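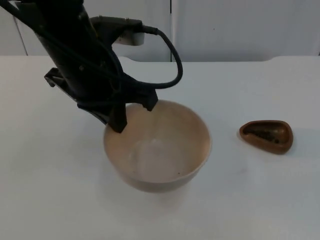 Bowl swap returns in February

The bowl swap is back! After the fun we had last time, we've booked the long room at Kinnear House for a whole Sunday afternoon, and this year it's bowls of every sort: mixing bowls, salad bowls, the chipped one you've had since you were a student, the enormous one that won't go in any cupboard. If it's round (or nearly) and it holds things, bring it along.

For anyone who missed the last one, you bring a bowl you don't use and go home with one you will. Put yours on the tables by the window when you arrive, take a ticket from Boris Vondráček at the door, and have a good look round before the choosing starts at 2.30. Tickets are called in batches of 16 so there's no scrum. You can bring more than one bowl, but please start with one ticket each until everybody has had a turn.

I came home from the last swap with a wide beige one, fairly deep, with sloping sides and a plain rim, and I've hardly put it away since. Bread dough goes in it on a Saturday night. Salad goes in it when my sister's lot come over. On weekdays it mostly sits on the table and collects satsumas, and I have to say satsumas look wonderful in it. The pale colour does them all sorts of favours - lemons too. My old glass one was twice the weight and I was forever knocking it on the tap. It went to a lady from Etness who wanted something for trifles, so I think we both did well.

Vinh Đàm is giving his talk again, by popular request, at 3.30. It's called "What Shape Is Your Supper?" and it's much more practical than it sounds. He'll go through why a narrow base is good for whisking (you can tip the bowl towards you) and why a broad flat one is better if you've got small children helping. He's also bringing a batch of his noodle broth, so you can try it from a deep bowl and a shallow one and see which you like. I was a firm shallow person until last year. Now I'm wavering.

A few practical things. Please wash your bowls before you bring them, and take off any old price stickers. Cracked ones are welcome but they go on the mending table, where the Walesero repair group will be showing how to fill and seal a hairline crack for a bowl that's going to hold fruit or keys. Lids should be taped to the bowl they belong to. We had 9 lids left over last time and they are still in a box in my hall, so if one of them is yours, do come and claim it!

Tea and cake from 2 o'clock, as usual. If you can bake, we'd love a tray of something, and Boris is keeping the list so that we don't end up with all flapjacks again (though they were very good flapjacks). The Weton bus stops just outside and there's parking behind the hall, with the entrance on the left after the chapel.

Whatever is left at the end goes to the shared kitchen upstairs, who have asked especially for big mixing bowls and anything that stacks. If you've got a set of three or four nested ones lurking at the back of a cupboard, they'd be thrilled.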